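Robot Cell Attendant, Letter Kitting (two positions)
Jomisa Foam Goods, Cikenthorpe plant
Posting number 2674
Department: Kitting and Packing
Reports to: I-seul Bang, Kitting Supervisor
Status: Full time, hourly, first shift

Background

Jomisa cuts and packs foam letters for classroom suppliers and craft stores. Kitting at Cikenthorpe has been manual from the beginning. A packer reads the order sheet, takes letters from the bins, checks them against the sheet and bags them. The plant has 164 hourly employees, and kitting is the largest group.

In April the first two kitting benches were converted to arm stations. Each station has one arm with a two-finger gripper and a camera at the wrist. The arm picks letters from the table and places them on a plate. A person checks the plate, corrects it if needed, and releases it to bagging. The remaining benches stay manual until the first two meet their target.

The two positions in this posting are new. They are open to current employees and to outside applicants. Current packers who apply and are not selected keep their present job, shift and rate.

What the work is

The attendant runs both stations, which stand back to back. The arms work from order files loaded at the start of each batch. Most of the shift is spent on tasks the arms do poorly or not at all: freeing letters that are stuck together, turning letters that stand on edge, sorting out shapes the camera confuses, and restarting a station after a missed grip.
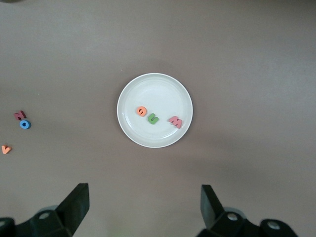 Shape confusion is the most common cause of a stop. A lowercase u and a lowercase n are the same piece of foam turned around, and the order sheet treats them as separate items. M and W, and N and Z, are close enough in some of our cuts that the software asks for a decision. The attendant answers on the touch screen. Each answer is stored and is used when the software is next updated, so a careless answer causes further stops later.

Duties

Load order files and confirm the batch number on both stations.
Spread letters on the pick table at the density given on the setup card.
Check each plate against the order sheet before release.
Answer identification prompts on the touch screen.
Clear missed grips and dropped letters using the stop and reset procedure.
Wipe the gripper finger faces and the camera window at each break.
Check the finger mounting bolts at shift start and record the check.
Write down every stop longer than two minutes, with the cause if known.
Bag by hand when a station is down.

The attendant does not program the arms, open the control cabinet or change gripper parts. Kwak Controls does this under a service contract and is on site one morning a week. The attendant will be expected to describe faults to the Kwak technician clearly and in the order they occurred.

What differs from manual kitting

Applicants from the packing floor should read this section before applying.

Manual packers are on their feet and reach into bins all shift. The attendant reaches less and lifts less, but watches more. Some packers who tried the stations during setup found the work easier on the shoulders and harder on the eyes. A 10-minute break from the screen is scheduled every 90 minutes, in addition to regular breaks.

Manual packers are measured on bags per hour. Attendants are not. A station is rated at 515 plates per shift, and the figure belongs to the station. The attendant is measured on wrong plates released and on the completeness of the stop log. The piece bonus paid to manual packers does not apply; the hourly rate has been set higher to offset this, and the rate sheet is posted outside the supervisor's office.

Manual packers talk across the bench. The attendant works alone inside a marked area for much of the shift. A floating packer covers breaks.

The wrist cameras record the table and anything that passes under them, including hands. Recordings are kept for 30 days and are used for fault finding. Under the plant's written policy they are not used for discipline or for timing individual employees. A copy is available on request.

Requirements

Six months in kitting, packing, sorting or similar work.
Able to tell colors apart reliably under plant lighting. A short test is given on site.
Able to read an order sheet in English and write brief, legible notes.
Able to stand for up to two hours at a time and lift 30 pounds.
Comfortable with a touch screen.

Experience with robots is not required. Two weeks of paid training are given, the first at a manual bench and the second at the stations. Training covers the Falano order software, the stop and reset procedure, and safe entry to the marked area. Attendants must pass the safety check before working without a trainer.

Hours

7:00 a.m. to 3:30 p.m., with an unpaid half hour for lunch. Overtime is offered during the back-to-school season and is voluntary for this position.

How to apply

Current employees: fill out a transfer form and leave it with I-seul Bang. A supervisor's signature is not needed.

Outside applicants: ask for an application at the front office and write the posting number on the first page. A resume is optional.

Applicants who meet the requirements will be invited to spend one paid hour at the stations with a trainer before the interview. Closed shoes are required, and long hair must be tied back.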